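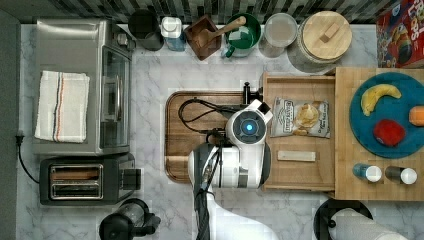
The Bekano counter arm over a working kitchen counter, with a shallow wooden tray holding a bag of chips beside the gripper.

The Bekano subscription costs $165 a month, and my argument is that the price is fair and the contract is bad. Most of the talk about kitchen arms has gone the other way. People complain about the monthly figure, which is less than many households spend on takeout, and skip past the terms, which will cost them more.

Start with what you get. Bekano leases the arm, the gripper and the software as one package. Goodwin, the installer for most of the region, does the mounting and comes back for a service visit every 2 months. The arm is meant for moving light things around a counter: setting items in a tray, taking them out again, handing over a shaker, clearing a space before someone starts to cook. It does not cook. The sales pages say so if you read far enough down, and I wish they said it at the top.

I think the modest job is the right one. Real counters are crowded. There is a toaster oven with a towel folded on it, a cutting board, a bag of chips, a plate of fruit, and a spoon standing in a crock. A machine that can work in that company is worth more to me than one that can flip an egg in an empty showroom. Trenthorpe, the main competitor, still asks customers to clear the counter before each session. For a person with bad hands or a bad back, clearing the counter is the whole problem.

The people who stand to gain most are those who live alone and have trouble gripping or reaching. For them, $165 is easy to defend. For a busy family that wants a tidier kitchen, I would say save the money. The arm is slow, it takes up room, and its cables have to go somewhere. Anyone with a small kitchen should measure before calling.

Now the contract. There is a $900 fee for leaving in the first year, and it applies even if you move to a home where the arm can't be mounted. Bekano calls this an equipment recovery charge. The equipment goes back to Bekano and gets leased again, so I don't see what is being recovered. Older customers move, sometimes on short notice and rarely by choice. A company selling to them should know that.

The trial is also too short. You have 20 days from installation, and the first week goes to setup and to teaching the arm where things belong. Trurkow gives its customers a full season with its floor robots – a simpler product, but the comparison is fair. People need time to find out whether a machine fits the way they live.

I would like to see three changes before the new price list comes out in October. Drop the fee for anyone who moves. Start the trial clock after setup is finished. Put the list of things the arm can't do on the first page, in type the same size as the price.

None of this needs new engineering. Until the terms change, my advice is to call Goodwin first, ask for the full agreement in writing, and read the section on ending the lease before you let anyone drill into the counter.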